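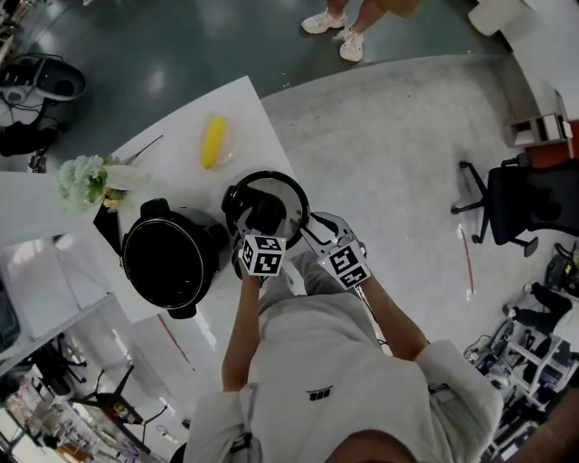 Lensa Araya bought her first Hiseo at two in the morning, with money she had set aside for a boiler. By the time she went to work it had risen four per cent. She told Shona at the next desk, who said well done and went back to her invoices.

It was December and the whole office was cold. Lensa kept the chart open behind a spreadsheet. The line went up a little, came down a little, and went up again. On the Prekidero board a man who signed himself Bansal had drawn a triangle over the same line and written that it could only break one way. She read the post several times on the bus home.

Her brother-in-law, Sebastián Durán, had put her on to it. He had bought early and sold some of it to pay for a van, and he talked about the van more than the coin.

"Put in what you can forget," he said on the phone.

"I can't forget any of it," said Lensa. "It's the boiler."

"Then take it out."

She said she would, at the weekend. 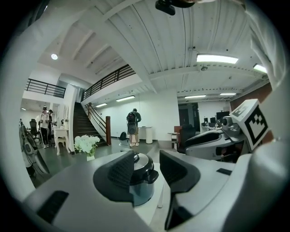 On the night before she meant to sell, the price reached 286. She sat on the edge of the bath with the phone in her hand and worked it out – the boiler, the fitting, and enough over for new tyres. Bansal had moved his triangle. He now thought it would double by spring. She put the phone face down on the towel and brushed her teeth.

In the morning it was 47. She thought she had opened the wrong coin and went back to the list to check. Prekidero had stopped withdrawals, and the board was full of people asking each other what had happened. Bansal's posts were gone.

She rang Sebastián, but he was driving. She rang Shona, who was at home and had the radio on.

"How much is left?" Shona asked.

"Enough for a kettle."

"Have you got a kettle?"

"Yes."

"Come round, then. It's warm here."
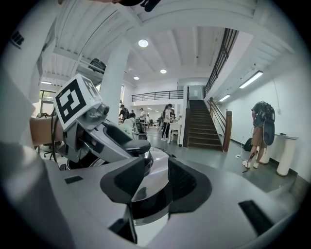

Lensa put on her coat and both scarves. At the bus stop a boy asked if she had change for the machine, and she gave him what was in her pocket. The bus was late. She looked at the chart once more while she waited. It had gone up to 49, and then the bus came and she needed the phone to pay.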